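Home | Courses | Handouts | Readings | Contact

Work and Automation — Handout 4: The motor bench
3/26/26
By Przemysław Sadowski

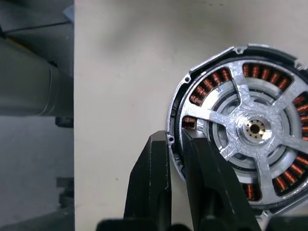 Lena Kaczmarczyk asked me after the last lecture why we always speak about jobs that disappear, when in her opinion the bigger question is what happens to a job that stays but becomes different. I think she is right, and this handout tries to follow her question.

Our case is Skundero, a workshop which repairs and rebuilds electric motors. Before the change, eight people worked at the benches. Each person took a motor from the shelf, opened it, looked at the windings, cleaned it, and decided if it was worth repairing. Now a robot does the picking up, the holding and the turning. The eight people are still employed, but only four of them stand at a bench during a shift.

1. What the robot took over

The gripper has two fingers. With an open motor it can pinch the wall of the housing, one finger outside and one inside. The inside finger comes near to the copper coils, and the enamel on the wire is easy to scratch. A human hand feels this danger without thinking. For the robot, somebody must say where the fingers may go for every type of motor. In the workshop this is called "writing the grip", and it is a new task that did not exist before.

The lifting was the part that people gave up gladly. Several workers had pain in the wrist, and in the interviews they speak about this before they speak about anything else.

2. What the people do now

Three kinds of work have grown:

- Writing and correcting grips, which is done by the older workers, who know the motors.
- Judging the doubtful cases. The robot puts aside a motor when it is not sure, and a person must decide.
- Waiting. This was in no plan. The worker stays near the cell and cannot start something long, as the robot may stop at any moment.

The third point deserves your attention. In the time sheets waiting is written as "supervision". Two workers told me that they are more tired after a shift of supervision than after a shift of repair. Please compare this with the reading on control rooms from Handout 2.

3. Learning the trade

A new worker at Skundero used to open 500 motors before he was allowed to decide alone. The number was not a rule on paper, but everybody knew it. Now the new worker sees mostly the doubtful cases, so he meets the difficult motors first and the ordinary ones very seldom. The workshop has answered with a practice bench, where new people work by hand for 11 weeks. The management considers this as a cost. The older workers consider it as the minimum.

4. Terms to know

Residual task: work that remains for people after the machine has taken its part.
Deskilling: loss of skill when it is not used. Be careful with this word — at Skundero some skills became weaker and others stronger, often in the same person.
Exception handling: dealing with the cases that the machine gives back.

For the seminar

Read the interviews and choose one worker. Write one page on how the day of this person has changed, and who decided each change. Bring it on paper. If you prefer to write on your own workplace, send me a short message first, so that we can agree on the questions.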